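Dovberg Building Residents' Page
Moving to Pitix Internet: Frequently Asked Questions
Posted 5th October by the Dovberg building office

Search this site Search Go

When does my old service end?
Leitão lines stay on until your new account is active. You do not need to call and cancel. Your last Leitão bill will cover August and whatever days you used after that.

Do I have to be home for the switch?
Only if your apartment has no wall jack in the living room. Everyone else can plug in on their own. 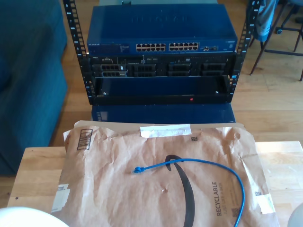

One tenant on the fifth floor wrote to ask if she could keep her own router. She can, as long as it has a standard Ethernet port. Pitix will not help with setup on routers it did not supply.

What does it cost?
The basic plan is included in rent. The faster plan is billed by Pitix and can be dropped with 9 days' notice.

Where do I find my account code?
It is on the letter left under your door. If the letter is missing, call the office at extension 3507.
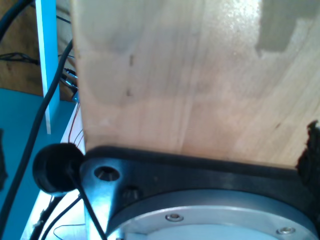

Wall repairs are handled by Jurnach, the same firm that did the hallways. They will patch holes left by old cable and repaint to match. Pale bare wood with streaks in the grain, or with a gray-brown patch near one corner, can be left as it is, and Jurnach will not sand or stain it. Shelves you put up yourself are not covered.

Can I use my own cable?
Yes. Any Ethernet cable in good shape will work. The office has spares in 2 lengths.

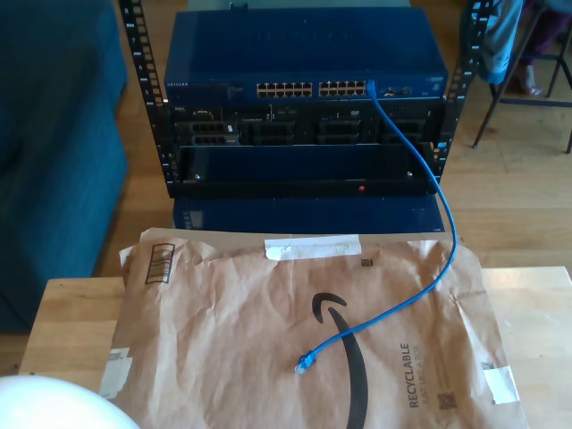 Who do I call if it stops working?
Unplug the router, wait 5 minutes and plug it back in. If that does not help, call Pitix first and the office second.

We use cookies to remember your settings. Accept Decline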